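How to store opened food packets in the freezer

Half-used bags are the main cause of a messy freezer. Sorting them takes 14 minutes and needs only a marker pen, some clips and a shallow tray.

Step 1. Empty the drawer
Take everything out and put a cool bag nearby for anything that softens quickly. Throw away packets you can't identify.

Step 2. Press out the air
Hold each bag upright by the top and smooth it from the bottom with your free hand. Fold the top over twice - three times if the bag is thin - and clip it. 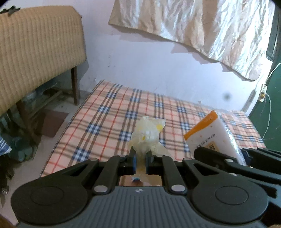

Step 3. Label and date
Write the contents and the day of opening on the front. Keep any cooking instructions readable.

Step 4. File the packets
Stand them in the tray with the oldest at the front. Check that the freezer is at minus 18 before you close the door.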